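Thursday, late

Legs like wet string but I have to get this down before I fall asleep. We did it! The whole ridge path, from the bus shelter at Ekinci up over the top and down to the lake on the Cetton side, and I am so happy I could do it again tomorrow (I could not do it again tomorrow).

Out of the house at 5, still dark, with the porridge only half eaten. The first part is all farm track and I always forget how long it goes on. Two gates, the barking dog, then the stream, which was higher than I expected for May. I got one boot full. Then the trees stop all at once and you're out on the grass with the wind in your face and the larks going crazy above you, and I laughed out loud.

Yellow flowers everywhere on the south side, tiny ones, tucked in behind the stones. I'm calling them cinquefoil until someone corrects me. Also a hare, very close, that sat and looked at us for ages before it went off sideways down the slope.

The summit sign says 3,845 feet. I put my hand on it. Last year I turned back at the saddle with my knee swollen up like a melon, so yes, I hugged the sign too. We could see all the way to Wustorar and the white line of the road beyond it, and a bit of the sea, or maybe just haze. I say sea. 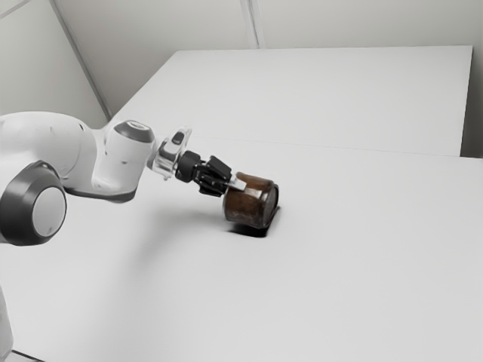

İlker Aksoy says I've got the saddle wrong, and that I turned back well before it last year, at the sheepfold, and he should know because he had to carry my pack down. Fine. The sheepfold! That makes today even better.

We ate up there, backs against the cairn. Cheese, the flat bread from Helo, two tomatoes that had burst in the bag, and tea that tasted a bit of last week's soup. Best lunch of the year so far. I wanted to stay another hour but the clouds were stacking up in the west and the way down is slow. 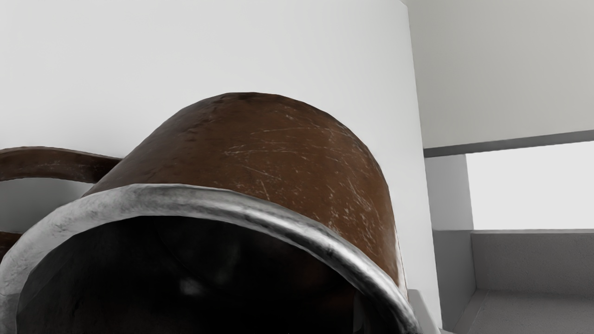
Brown mug, silver rim, plenty of scratches.

And it was slow. Loose stones the whole way to the tarn, then the boggy bit, then those horrible steps. Someone has been repairing them and I think they've put in over 200 new ones - good solid work, but so tall! I went down some of them sitting. Knee held up. A little sore on the outside now, but no swelling, and I've been checking it every few minutes like a pan of milk.

We got to the lake with time to spare before the 47 bus, so I took my boots off and stood in the water up to my shins and yelled. So cold. So good. Two kids on the jetty thought I was very funny.

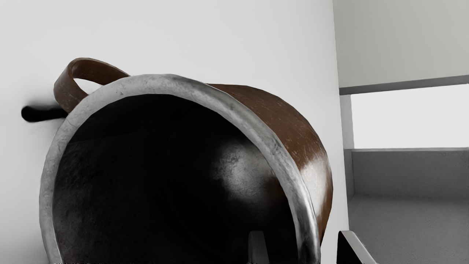

The mug again, on its side.

Things to remember for next time: gaiters, the thicker socks, more bread. Start on the poles earlier and don't wait until the knee complains. Ask at the Cetton store about the path along the north shore, which is marked on the old map and missing from the new one. İlker thinks we could do it in June if the stream drops.

Bath now, then bed. Boots are on the step, stuffed with newspaper.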